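How do you store a folding hand fan so it doesn't get bent?

Ronja Tangen
January 30, 2024
I have a folding fan that rides around in my bag with keys and a water bottle. One rib has already cracked near the top. It didn't come with a sleeve. Would a cloth pouch be enough, or do I need a hard case?

Holger Söderlund
A pouch is fine if the fan is fully closed first. Close it slowly, one fold at a time, and put a loose paper band on it. Measure it closed and add about an inch before you buy a pouch. Mine is 23 cm closed and most pencil cases are too short. Keep it on top of the bag, with the keys in another pocket.

Irfan Swati
just get a hard case

Ingegerd Wikström
I keep a fan and a soft gray pouch with a thin white grid on it.
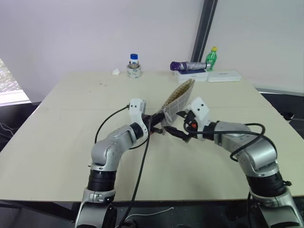
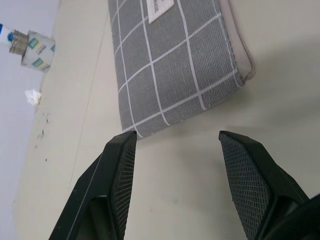
Don't force a fan into a pouch on the diagonal. If the zipper presses on the ribs, go up a size. For the cracked rib, use a tiny drop of white glue and leave it closed under a book overnight.

Comments
Senad Karagiannis: The paper band works. I use a strip of envelope.
Ronja Tangen: Thanks, ordered a longer pouch.

Related
Fixing a loose rivet on a fan
Getting creases out of a cotton pouch
What fits in a Parel pencil case?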